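3.2 Bed preparation and linen turnover

Linen handling was studied at Falham, a guest house with 39 rooms, between two stays of the same length. Each bed was treated as one unit of work, starting when the used covers came off and ending when the last pillow was back in place. Stripping and making were timed separately, as the two are often done by different people on the same shift.

Sheets came from two suppliers, Doolan and Trundex. Both were washed at the house and stored in the same closet. Staff had no say in which set they picked up. Beds in the corner rooms were left out of the count, as one long side stands against the wall and cannot be reached without moving the bed.

Pillows made up a larger share of the work than we expected. On 31 beds they were moved more than once – first to the far side of the mattress, then to a chair, then back again. Most of this extra handling took place before the fitted sheet was on. Where the pillows were set down outside the bed at the start, the fitted sheet went on in one pass.
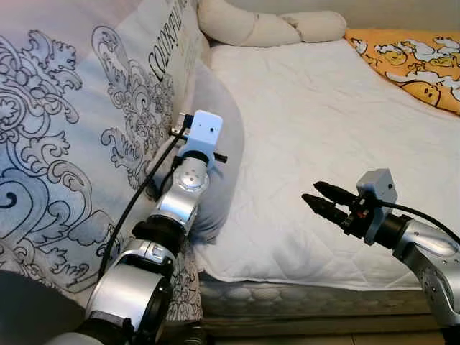
Figure 4. Mattress and pillows, including a grey pillow and a patterned one.

Does the order of the corners matter when putting on a fitted sheet? Starting at one head corner and going next to the foot corner diagonally across from it keeps the sheet centered and leaves less slack to pull out later.

Top covers are dealt with in Section 3.3, along with the Thursday shift, when the full laundry load was folded before any bed was made.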